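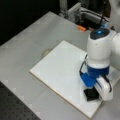 Figure 3. Robot arm reaching down to a white board on a tabletop.

4.2 Share transfers in small private companies

The most exciting part of our data is the set of share registers kept by private companies in the first years after they were formed. We read 165 registers in full, and 33 of them recorded at least one transfer outside the founding family. That is far more movement than earlier writers led us to expect!

Toststead is a lovely case. It was set up with 1000 ordinary shares held by two sisters, and by June of its second year 300 of those had passed to a former supplier, Ultora, in place of an unpaid bill. The articles gave the directors a right to refuse any transfer, but the minutes show that they approved this one at a single short meeting. Paulauskas has argued that such clauses are mostly used as a bargaining tool – a threat kept in the drawer – and the Toststead minutes fit her reading very well.

Clundia went the other way. Its directors turned down a sale to Bakhtiari, gave no grounds, and then bought the shares themselves at the price the outside buyer had offered. The articles allowed this, though the seller's letters (kept with the register, to our delight) make it plain that she had never read them. We return to the question of price in Section 5, where the valuation clauses of both companies are compared.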